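Workshop notebook, Tillis Events
September 16, 2022
Entry by: Ebony Pryor

Purpose: to settle the reception layout for the Stubbs wedding and confirm the run of speeches with the venue.

The guest list stands at 90. The Vurel room is licensed for 200, so capacity is not in question, but the long-table arrangement requested in June leaves a poor line of sight from the far end to the head table. Two alternatives were drawn up: round tables throughout, or a horseshoe open to the dance floor. The horseshoe is preferred. It requires 23 metres of linen runner, which is to be ordered from Flallis.

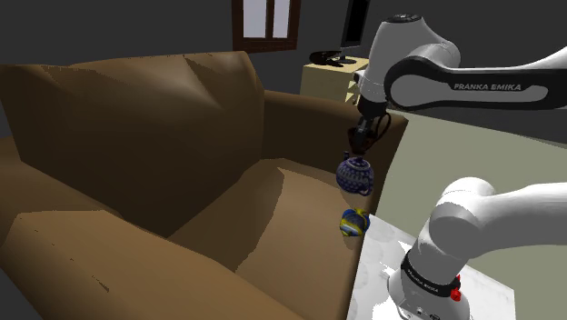

Brown upholstered sofa, tall back, rounded arms.

Speeches are to be held between the entrée and the main. The couple's draft timetable placed them after dessert — this was discussed with Jarrah Tapsell, who advised that the kitchen can hold the mains if given adequate notice. Total speaking time is capped at 70 minutes less the toast, to be reviewed with the master of ceremonies.

Outstanding: colour of the napkins; wet-weather plan for the ceremony; written confirmation of the cake delivery time. J.T. to telephone the venue regarding the second microphone.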